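나무판을 다시 문지르면서

2024년 8월

지난번 글에서 책상 정리 이야기를 썼는데, 그 글에 작업대 위의 나무판에 대해 물어보신 분이 계셨습니다. 그래서 이번에는 나무판 이야기를 조금 길게 써 보려고 합니다. 저는 한국어를 배운 지 오래되었지만 목공에 관한 말은 아직 어렵습니다. 틀린 단어가 있으면 댓글로 가르쳐 주시면 고맙겠습니다.

제가 한국에 와서 처음 산 가구는 침대도 옷장도 아니고 작업대였습니다. 방이 작아서 친구들은 모두 반대했습니다. 그렇지만 저는 손으로 무엇을 만들 자리가 없으면 집에 있는 느낌이 들지 않습니다. 고향 프라스카(Prasska)에서는 부엌 옆에 작은 창고가 있었고, 그곳에 아버지의 두꺼운 작업판이 있었습니다. 칼자국과 풀 자국이 많아서 예쁜 판은 아니었지만, 저는 그 위에서 숙제도 하고 의자 다리도 고쳤습니다.

한국 집에서는 처음에 합판을 그냥 올려놓고 썼습니다. 값이 싸고 가벼워서 좋았는데, 여름이 되니까 가운데가 조금씩 올라왔습니다. 컵을 놓으면 컵이 흔들렸습니다. 저는 처음에 바닥이 기울어진 줄 알고 수평계를 빌려서 방의 여기저기를 재었습니다. 바닥은 괜찮았습니다. 문제는 판이었습니다.

그 후에 펠몬트(Pellmont)라는 작은 목재 가게에서 단풍나무를 샀습니다. 가게에서는 넓은 한 장짜리 판도 보여 주었지만 가격이 너무 비쌌습니다. 그래서 좁은 판을 여러 장 붙여서 만드는 방법을 배웠습니다. 붙이는 일보다 붙이기 전의 준비가 훨씬 깁니다. 옆면이 똑바르지 않으면 아무리 세게 조여도 틈이 남습니다. 저는 첫 번째 판을 성급하게 붙여서 틈이 났고, 그 판은 지금 화분 밑에 있습니다.

나무의 방향을 정하는 것도 재미있는 시간이었습니다. 판들을 바닥에 늘어놓고, 돌려 보고, 뒤집어 보고, 차를 마시고 와서 다시 보았습니다. 무늬가 서로 이어지는 것처럼 보이는 순서를 찾고 싶었습니다. 결국 완벽한 순서는 찾지 못했습니다. 그래도 저는 이음선이 조금 보이는 판이 더 좋습니다. 이것이 여러 나무에서 왔다는 것을 알 수 있기 때문입니다.

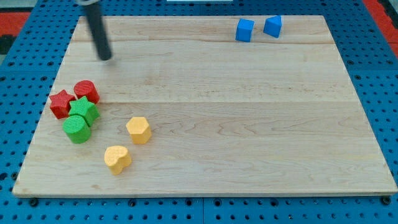

글쓴이: 도를로(Dorlow)
블로그 운영자, 취미로 나무를 만지는 사람

단풍나무는 멀리서 보면 거의 한 가지 색으로 보입니다. 그런데 가까이에서 보면 흐린 결이 옆으로 길게 지나가고, 오른쪽 아래에는 물결 같은 무늬도 있습니다. 저는 이 부분을 제일 좋아합니다. 가운데의 이음선은 눈에 잘 보이고, 그것보다 위쪽에 있는 선은 더 흐립니다. 색이 밝은 나무라서 파란 타공판과도 잘 어울린다고 생각합니다. 파란 블록도 같은 계열의 색이라서 마음에 듭니다.

타공판을 바닥으로 쓰는 것에 대해서는 의견이 나뉠 것 같습니다. 보통 사람들은 타공판을 벽에 걸고 가위나 드라이버를 매답니다. 눕혀서 쓰면 먼지가 구멍으로 들어가서 청소가 귀찮습니다. 작은 나사를 떨어뜨리면 꼭 구멍 쪽으로 굴러갑니다. 그 대신 무엇을 놓을 때 구멍의 줄을 기준으로 삼을 수 있어서, 자를 꺼내지 않아도 대강 반듯하게 맞출 수 있습니다. 저는 삐뚤어진 것을 보면 마음이 불편한 성격이라서 이 점이 아주 고맙습니다.

표면을 매끄럽게 만드는 일은 사포로 했습니다. 저는 사포의 숫자를 한 단계씩 천천히 올리는 편입니다. 숫자를 건너뛰면 시간이 절약될 것 같지만, 앞 단계의 긁힌 자국이 남아서 나중에 기름을 바를 때 다 보입니다. 마지막에는 2000번 사포까지 사용해 보았습니다. 가게 주인은 작업판에 그렇게까지 할 필요가 없다고 했습니다. 아마 그 말이 맞을 것입니다. 하지만 한번 손바닥으로 만져 보면 멈추기가 어렵습니다.

기름은 알리푸르(Alipour)라는 이름의 제품을 썼습니다. 냄새가 약하고 색이 많이 변하지 않아서 골랐습니다. 저는 두 번 발랐습니다. 첫 번째는 아주 얇게, 천으로 밀어 넣듯이 바르고 하루를 기다렸습니다. 두 번째는 더 얇게 발랐습니다. 처음 하시는 분들은 많이 바르면 더 튼튼해진다고 생각하기 쉬운데, 두껍게 바른 곳은 끈적끈적해져서 먼지가 붙습니다. 저도 화분 밑의 판에서 이것을 배웠습니다. 그리고 기름이 묻은 천은 뭉쳐서 버리지 말고 펴서 밖에서 말리세요. 이것은 꼭 지켜야 합니다.

관리하는 방법은 특별하지 않습니다. 젖은 컵은 바로 놓지 않습니다. 저녁에 마른 천으로 한 번 닦습니다. 결의 방향으로 닦으면 천이 걸리지 않고 잘 움직입니다. 풀이 떨어지면 굳기 전에 닦는 것이 제일 좋지만, 굳은 후라면 플라스틱 카드를 눕혀서 살살 밀면 됩니다. 작은 긁힘은 그 부분만 다시 문지르고 기름을 조금 바릅니다. 이 글의 제목도 그래서 이렇게 지었습니다. 어제도 한쪽 구석을 다시 문질렀습니다.

또 하나, 저는 판 위에 물건을 많이 두지 않으려고 노력합니다. 전에는 연필, 줄자, 영수증, 먹다 남은 과자까지 다 올려놓고 살았습니다. 그러면 일을 시작하기 전에 항상 치우는 일부터 해야 합니다. 넓게 비어 있는 나무를 보면 무엇이든 시작하고 싶은 마음이 생깁니다. 물론 일주일이 지나면 영수증이 다시 돌아오지만, 예전보다는 적습니다.

댓글로 단풍나무와 너도밤나무 중에서 무엇이 더 좋은지 물어보신 분께는 아직 대답을 드리기 어렵습니다. 너도밤나무는 작은 도마밖에 만들어 보지 못했습니다. 그 도마는 부엌에서 잘 쓰고 있는데, 물을 자주 만나서 색이 조금 어두워졌습니다. 다음 달에 월급을 받으면 펠몬트에 다시 가서 너도밤나무 판을 보고 올 생각입니다. 가격표도 적어 와서 블로그에 올리겠습니다.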